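4. What people keep in the thing they won't throw out

4.1 Pocket notebooks and household accounts

I came to this part of the project sideways. I had gone to the Cattaneo collection to read letters, and the letters were dull (sorry, but they were, page after page about a boundary wall), and on the second afternoon I asked whether there was anything else from the same families. What came up from the basement was a run of small account books, the kind that fits in a coat pocket, and I never really went back to the letters after that.

There are 289 of these books in the set I ended up working with. The oldest has 1843 written on its first page in brown ink, and the newest ones were still being filled in within living memory. I read every one of them, some of them twice, and I want to spend this section on what the keepers did with the space, which I think has been badly undersold in the writing on household money. We tend to treat an account book as a failed ledger. Somebody opens one up, finds the sums don't add, finds a recipe for plum vinegar in the middle of the coal payments, and decides the keeper wasn't very good at it. I held that view myself when I started. My first notes are full of words like "messy" and "abandoned," and I cringe a bit reading them now.

What changed my mind was the order of things inside the books. Take the front pages. In nearly all of the ones I read, the front is neat: a column for the date, a column for what was bought, a column for the price, all ruled in pencil. Then there's a point where the ruling stops. I used to log that as the place where the keeper gave up. But if you keep turning, the money is still there! It has just moved into sentences. "Paid the sweep and he was late again." "Eggs, dear this week, took six." The price is often in the margin or left out, and I suspect it's left out when the keeper already knew it by heart. You don't write down what the bread costs if it has cost the same all winter.

Then there are the backs. A lot of keepers flipped the book over and started again from the other end, and what goes in there is a different kind of record altogether. Birthdays, shoe sizes, a list of who was owed a visit, the measurements of a window. I've been calling these the "slow pages," for want of anything better, because the entries in them were meant to last longer than a week. The two ends creep toward each other as the book fills up, and in the fullest ones they meet, and you get a shoe size sitting right under a butcher's bill. I love those pages more than is probably good for me.

4.2 Covers, size and where a book lived

Covers matter more than I expected when I planned the study. The Ruklow books (these are the later ones, from the valley towns) were sold in a few plain colors, and families seem to have stuck to one. I found households that bought the same size and color for decades. When a shop ran out there would be a grumpy note inside the substitute: "Green, they had no other." My guess is that the color did a job. A book that lives on a kitchen table has to be found fast by whoever walks in, and it has to look different from the prayer book and the rent book.

Size did a job too. The small books show wear at the corners and a slight curve along the spine, which fits with being carried. The larger ones are flat and clean outside but stained within, mostly on the right-hand pages, and I take that to mean they lay open near food. I can't prove this from the books alone. A few of the keepers do help me out, though, by writing down where the book was meant to stay, usually in a cross sort of way, on the inside cover, addressed to everyone else in the house.

Figure 3. Red cover on a flowered cloth.
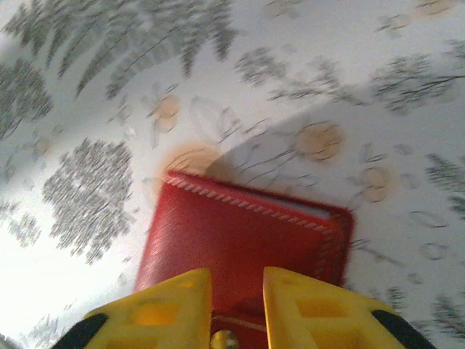

Which brings me to the question of who was allowed to write. I had assumed one keeper per book, and I set up my first coding sheet that way, and it fell apart inside a day. Handwriting changes in the middle of a week. Children practice their letters in the gaps. In one Nirkex book a second hand keeps correcting the first one's spelling of "kerosene," for years, and the first hand never gives in. So I dropped "keeper" as a unit and started coding by hand instead. It took forever, and I had to redo the first 80 books from scratch, but it gave a much better picture of how a household talked to itself about money.

The other thing the shared handwriting shows is worry. When money was tight, more people wrote in the book, and they wrote smaller. I'm wary of leaning too hard on that, as paper cost money too and small writing might just be thrift. Still, the two go together often enough that I've kept it as a working idea, and I come back to it in section 5 with the Clerance letters, where the same families say out loud what they were worried about.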